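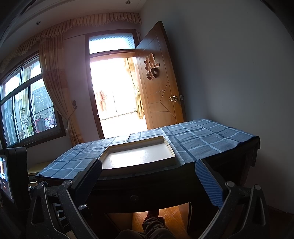 Mixed pad set on the hand-held gripper: black ridged pad left, blue ribbed pad right, tray on the cloth between them.

Pad comparison, first round
Inês Sampaio, 2025-09-12

The mixed pad set has now been through its first full round on the hand-held gripper. Readers of the last issue will remember that we had two candidate pads, the black Velmont with the ridged face and the blue Danerel with the fine diagonal ribs, and no agreement on which one to order for the remaining units. Bijan Moradi proposed running one of each on the same tool before going back to matched pairs. The results below cover that mixed setup plus one matched pair of each kind.

Setup

The linkage is unchanged from the spring build. Both fingers run off the same trigger, and pad mounts are interchangeable left to right. The mounting screws were tightened to the same setting for every session and checked at the end of each one. Two were found slack after the first session with the Danerel pair. Those runs were thrown out and repeated.

The test object was a shallow white tray with a glossy bottom and a plain rim. We picked it for three reasons that turned up in earlier field notes: it is wide for our opening, it offers very little wall height to close on, and the bottom throws light back into the camera. Payload was either nothing or a 200 g bag of rice placed in the middle of the tray. The tray stood on a table covered with a cloth, with the front edge of the table left clear for the approach.

Each pad set got 40 lifts, half empty and half loaded. A lift counts as clean if the tray leaves the cloth level, is held for a slow count of five, and goes back down without the operator changing the grip. Anything else is logged as a tilt, a slip or an abort.

Results

Velmont pair: slips were rare with the tray empty and common with it loaded. The ridges catch well on the outer edge of the rim if the finger arrives square. If it arrives a few degrees off, contact drops to one or two ridges and the tray pivots about that line. Most of the failures were logged as tilts.

Danerel pair: better under load, worse on release. The ribbed face tolerates a poor approach angle, and operators stopped correcting their wrist position after the first few lifts. On set-down the pad tends to hold on to the rim for a moment after the trigger is let go, and the tray shifts sideways on the cloth. We did not have a logging category for this. It has been added as "drag."

Mixed set: clean lift rate of 81 percent over the full block, the best of the three by a small margin. Bijan would like it recorded that the margin is small enough to disappear with one bad session, and I agree. The pattern of failures is more useful than the rate. With one pad of each kind, the tray released first from the Velmont side nearly every time, which made the set-down uneven but predictable. Both operators learned to lower the Danerel side first and drag mostly went away.

Swapping the pads left to right made no difference that we could separate from operator handedness. Both of us are right-handed, so the point stays open.

Camera notes

The tool-mounted camera gave more trouble than the pads. We worked facing an open doorway in full daylight. With auto exposure on, the doorway washes out and the glossy tray bottom picks up a reflection of it, so the nearest and brightest part of the picture is often the tray itself. The rim is then hard to separate from the bottom. Tracking on the left finger was also weaker than on the right. The black pad sits against a black linkage and its outline merges with it. The blue pad is easy to find in every recording, even with a blue cloth under it, although Bijan had expected the reverse.

Fixing the exposure by hand solved most of this. The setting that worked was darker than either of us would have chosen by eye, so use the monitor and look at the tray rim when setting it. If the rim shows as a clear line all the way around, leave it alone. Turning the tool away from the light helps too, but then the set is no longer comparable with earlier sessions at the same table.

Controller

All sessions were recorded through the Hassanpour controller on the older firmware. It dropped the trigger signal twice, both times at start-up, and a power cycle cleared it. The newer firmware is said to address this. We have held off on updating until the pad work is finished, and ask that other groups using the shared units do the same.

Wear

The Danerel pads showed light polishing on the lower ribs at the end of the block. The Velmont pads showed nothing visible. Neither result means much at this count. Velmont quotes a pad life of 4,000 closures under its own test conditions, and we have no comparable figure from Danerel. A bench run with a motorized trigger would answer the question faster than we can by hand, and Lerkum has offered bench time for it in November.

What happens next

No order has been placed. Matched Velmont pairs stay on the units that handle boxes and other tall, flat-sided objects, where the earlier results were good and nothing here changes them. For trays, plates and anything else with a low rim, please fit the mixed set if you have the parts, Danerel on the right, so that the recordings line up with ours.

The next block will repeat the tray with a heavier load and add a matte tray of similar width, which should tell us how much of the camera problem belongs to the surface and how much to the doorway. We would also like at least one left-handed operator. Sessions run for most of a morning including setup, and the tool does get heavy by the end, so plan on breaks.

Revised log sheets with the drag column are in the shared folder. Old sheets can still be handed in, but write "drag" in the remarks field where it applies and note which side released last. Spare pad screws are in the drawer with the charging cables. Send tracking failures to Bijan with the recording attached, and pad questions to me.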